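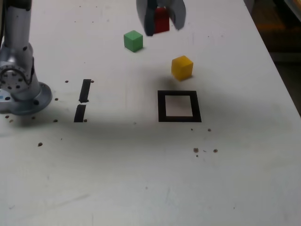 I did not want a surface cleaner that costs more than my shoes. The Cemau paste came into the house because Darlene Vachon, who lives two doors down and refinishes old kitchen pieces, left a jar on my porch with a note that said "try it before you make a face." I made the face first. The tub claims it will bring any white laminate, melamine or painted top "back to its first day," and I have read that sentence on about every product in the aisle. A white tabletop is the hardest thing to fool with, too. Put a red cube over one and the eye goes to the red, but take away anything bright and all you see is the top itself.

My test piece was a Brommont utility table, white, 11 years old, used for gluing, potting, school projects and one bad week of candle making. I split it down the middle with painter's tape. Left side got Cemau. Right side got dish soap and baking soda, mixed in a saucer.

The instructions say to leave the paste on for 4 minutes. It smells like a dentist's office. You wipe in small circles with the cloth they include, which sheds, so use your own.

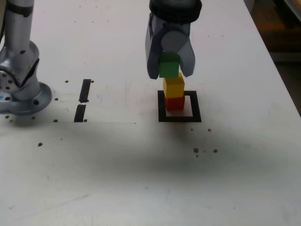
Pencil came off both sides right away. So did an old ring from a coffee can. Marker was a different story: Cemau took it down to a pale ghost, and the baking soda got it to almost the same ghost with more elbow work. If you have a bad shoulder, that difference might be worth money to you. It wasn't to me.

Scuffs are where I lost patience. Some of what looks like a scuff is dirt sitting on top, and any cleaner will move it. The rest is damage to the finish, and no paste is going to grow that back. The tub says "erases scratches." What it does is leave a slightly waxy film that hides the fine ones until the next time you wash the table. Mine were back by the weekend.

Same goes for small holes and pits. Cemau suggests working extra paste into them, which I did, and it dried chalky. I picked it out with a toothpick.
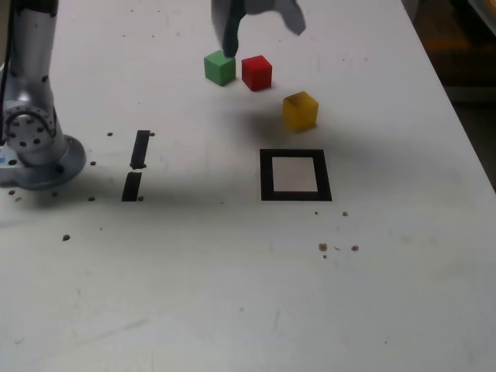 Cemau vs. the others

I had half a bottle of Urix spray left, so I tried that on the back corner. It's thinner, it runs, and it did nothing for the marker, but it leaves no film and rinses clean. The Petrenko sponge blocks are the strongest of the lot and also the ones I trust least. They work like very fine sandpaper, and after a year of them the shine is gone in patches. I did that to a bathroom counter one November and I still see it every morning.

The jar is $31 and holds enough for maybe a dozen tables - fair, if you own a dozen tables. The label also promises "400 uses," with no word on what a use is.
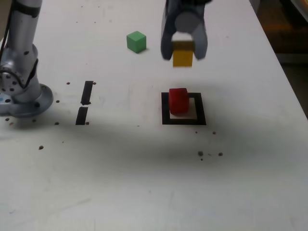 Scuffs and small dark holes on a white top.

Would I buy it? No. I'd take it as a gift again, for the marker. Darlene still swears by it on painted cabinet doors, and I haven't tried it there, so she may have a point. For a plain white work table, start with soap and a rag and see how much of the mess is really dirt.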